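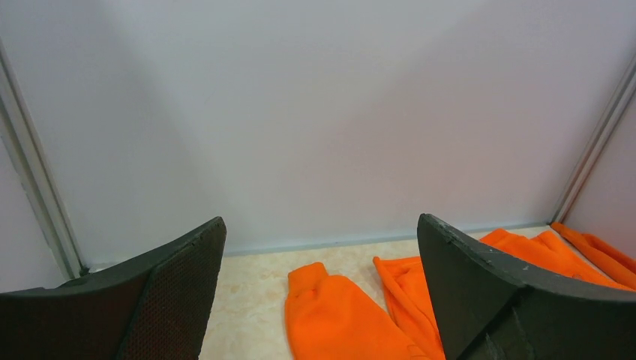
Home
What we test
Reports
About us
Contact

About Trevora

Trevora is a small testing house. Firms that make, sell or want to buy machines for chores come to us and ask whether the thing does the job. We try it, we write down what we saw, and we send the bill whatever the answer was. Quite often the answer is no.

We started in January, in two rooms above a dry cleaner's, after Raed Majali had spent too long buying equipment for hotel laundries. He had sat through a good many sales talks. In most of them a machine folded a square towel that somebody had laid flat for it first, and everyone in the room clapped. Then the machine was delivered, and on Monday-morning volumes of real washing it sat in a corner with a sheet over it while the staff carried on by hand. He wanted somewhere he could have sent it beforehand.

Hòa Ung joined soon after. She used to run the finishing floor at Thân, a clothing workshop, where 900 garments had to be turned, buttoned, folded and bagged between breakfast and the end of the shift. She can fold a hooded top while talking to you about something else. She is the person our clients find hardest to impress, and we let her write the first draft of every report.

What we think about robots and chores

People assume a testing house must either love robots or have it in for them. We would like them to work. Hòa has the wrists of someone who folded for a living and would have been glad of the help. But wanting a thing to work is a poor way of finding out if it does, and this trade is full of wanting.

Vacuuming, more or less, is done. Mowing a plain lawn is done. Moving boxes of a known size from one marked spot to another has been done for years. These jobs have something in common: the floor stays where it is and so does the box. Clothes don't. Pick up a sleeve and the rest of the garment changes shape, and whatever the machine had worked out a second ago is out of date.

So when a maker tells us its arm "does laundry", we ask which laundry. Does it find the cuff, or was the cuff put where it could be found? What happens with a drawstring, or a zip half done up? Does it know where one top stops and the next one starts if they are the same colour? A person does that last one by feel, without thinking. We have yet to see a machine do it well enough to be left alone with the basket. 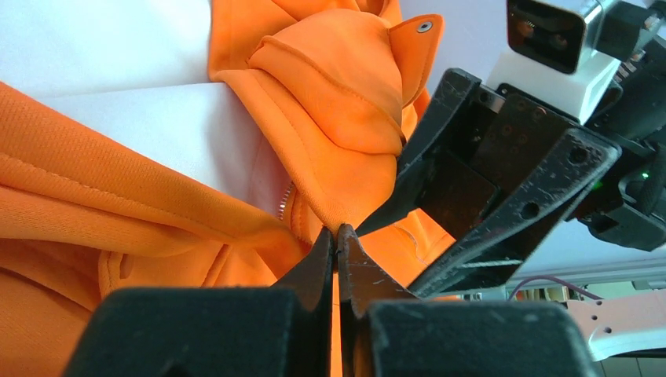
SOFT GOODS

Clothing takes up more of our time than anything else, and orange has given us more trouble than we would have guessed. A fleece hood lying against a jersey knit of much the same orange is easy enough for you or me, as one is smooth and brushed and the other is covered in tiny dots. For a pair of grippers it is a fair question. Getting two fingertips to close on a fold of cloth is the part that usually goes well. Whether it is the right fold, and whether it belongs to the garment you meant, is where we start taking notes.

We score soft goods on plain things. Did the item end up folded? Would you put it on a shop shelf? Did a person have to step in? Speed comes last, although it is the figure most makers would like us to print first. A maker once sent us a film of a jumper being folded in 40 seconds and was put out when we asked how many goes it had taken to get the film.

HARD GOODS AND SHOP FLOOR

Machines do better here. Stacking crates, loading trays and fetching parts from a rack are all jobs where we have passed equipment, sometimes with a good mark. We still see demonstrations that fall apart when a crate has a cracked handle. Our hard goods trials run to 1000 repeats, and the last 90 are done with the lights changed and the stock moved about, because that is what a Friday-afternoon stockroom is like.

KITCHENS

Early days. We have turned down more kitchen work than we have taken on. If your machine can clear a table after a family of five, do get in touch, and expect us to bring the family.

How we work

You send the machine to our unit at Fercombe, with whoever you need to set it up. Your people may stay for the first day. After that we run it ourselves from your written instructions. If the instructions aren't good enough for us to do that, the report will say so.

We don't take shares in the firms we test, and we don't sell quotes for brochures. Zekon, who make shelving and wanted to know if an arm could stock it, printed our report in full on their own site, including the page that said not yet. We thought that was decent of them.

If you ask either of us when a robot will do all your washing, you'll get a shrug. Hòa says to buy fewer things that need folding. Raed still irons his own shirts, rather badly.

Contact: Trevora, Unit office, Fercombe – visits by appointment | © Trevora | Page last changed 6/30/26 | Back to top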